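Govar Robotics Club > Student projects > Cube figure in sim, is it worth a semester?

Started by hjara_nahuel, 1 May 2019
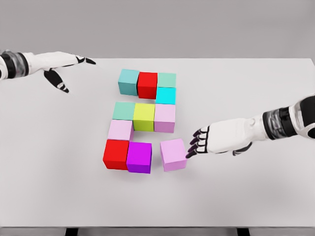 Post 1: hjara_nahuel
We're in the two-arm group at Traltar. The task is to push colored cubes together into the shape of a digit, all in simulation. Ours is a 5. Right hand is on one of the pink ones. Olga Salinas is our advisor and she wants a write-up by August. Before I put more nights into it, does this count for anything at the regional?

Post 2: olderbolt
I judged student projects for 3 years. First thing I'd ask is what the left arm does. It's hanging in the air over there. If one arm does all the pushing then you have a one-arm project with a spare.

Post 3: gpalma
That's harsh. It's one moment out of a run. My group did the same task last year and the left arm did plenty on the far side of the table.

Post 4: olderbolt
Fine, then post the whole run. I've seen too many teams post the one moment that looks good.

Post 5: medina_c
Does it even look good? I'd have read it as an S. The gaps aren't even and the pink one by the hand is sitting crooked. How do you score it, by eye?

Post 6: hjara_nahuel
Distance from each cube to its target spot. Anything under the limit passes. Crooked doesn't matter, we don't score rotation.

Post 7: medina_c
So you left out the part that's hard. Okay.

Post 8: gpalma
Everyone leaves out rotation the first time, Cristóbal. You did too.

Post 9: medina_c
And I lost points for it.

Post 10: hipo_e
Different complaint. How many runs did you do and how many finished? Nseir had a team with a beautiful sim and then the friction on the real table was nothing like it. They never got past the second cube.

Post 11: hjara_nahuel
854 runs on the current version. I don't have the finish rate split out yet. We aren't moving to hardware, the rules say sim only is allowed.

Post 12: olderbolt
854 runs and no finish rate. Put that number on page one or don't enter. Allowed and worth points are two different columns on the sheet.

Post 13: hjara_nahuel
ok, pulling the logs tonight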